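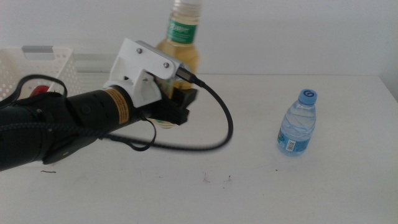
Re: [bandex-users] Import stops at row 2,678

Dinesh Rathore wrote:
> Importing the Jidstead parcel list into Bandex 2 halts at
> row 2,678. No error in the log. Same file loads fine on the
> Alvarado server. Is there a row limit?

There is no row limit. Check line 329 of the config: the field width is set to 76, and a longer address stops the reader without a message. Alvarado still has the old default. Raise the value, restart, and rerun from the last saved row. The Gokov patch adds a log entry.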